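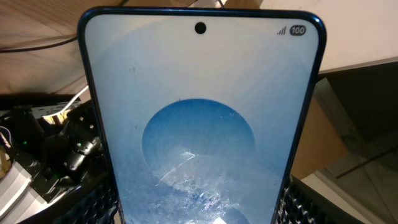

Getting the old phone ready to hand over

2019-12-28

My brother-in-law Rostam is taking my phone this week, so I spent the morning on it. The battery reads 100, and the wallpaper is still the pale blue one with the big dark circle. I never changed it and he can do what he likes with it.

The photos took longest. There were 3,000 of them, and I copied everything to the desktop before deleting anything. I kept 300 in the shared folder. The rest were receipts, parking spots and the same sunset in July.

Next job is the glass. It has smudges and fine marks near the bottom, which is where my thumb goes. I'll try a damp cloth first and then a dry one -- no sprays. If some of it turns out to be scratches, he knows what he's getting.

I signed out of my accounts last night, except for Stistimia, which wanted a code sent to an email address I closed years ago. I wrote to their support and got an automatic reply.

Still to do: find the box, find the little pin for the SIM tray, and clear the cables off the desk.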